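Reading Room Walk-Through, September – Gosselin Building, Ground Floor

22 shares | 2 comments

Rated OK, Fix, or Sigh. Sigh means it was a Fix last time.

1. Front door opens fully and closes by itself
OK. It closes with real feeling. Watch your heels.

2. Exit sign lit
OK.

3. Path to rear exit clear
Sigh. The path is clear if you are willing to think of a stack of folding chairs as part of the path. Chairs go in the closet. The closet is full of the old chairs.

4. Fire extinguisher charged, tag current
OK. Needle in the green. The tag has been signed in a color of ink I would call optimistic, but it can be read.

5. Tall shelving anchored to wall
Fix. The Veline units along the north wall are solid and I leaned on every one. The Skita unit by the window has one bracket in the wall and one bracket in an envelope taped to the side. The envelope says "bracket."

6. Shelf loads
Fix. Top shelf of the same unit is holding bound newspapers. Move them to the bottom. Whoever put them up there is stronger than I am and should be easy to find. 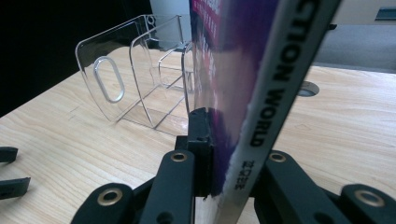

7. Condition of stock on open shelves
Fix, minor. The room has 1,202 items on the list and they all get pulled out by the top of the spine, whatever the sign says. Wear at the foot is a different problem and comes from shoving books along a rough shelf. The purple one with WORLD down its spine has it, a bit of frayed white at the bottom edge. Sand the shelf fronts, then wipe them down before anything goes back.

8. Step stool
Sigh. Rubber is gone from two of the feet. It now walks when you stand on it. Tag it and take it out of the room, and by "out of the room" I don't mean behind the door.

9. Outlets and cords
OK, except the lamp by the armchairs, whose cord runs under the rug. Fix. Rugs are not cord covers. They only hide the evidence.

10. Lighting over stairs
Fix. One 60-watt bulb doing the work of two. The other socket is empty and has a spider in it.

11. Damp
OK. The stain on the ceiling has not grown. It still looks like a boot.

12. First aid kit
Sigh. Contains bandages, a whistle, and a menu from the Skostmont Grill. Restock the bandages. The menu can stay.

Next walk-through is after the shelf work is done.

2 comments

The chairs in the closet are the good ones. The ones in the path are the old ones. Please don't throw out the wrong set again.

Bracket is back in the wall. Kept the envelope in case.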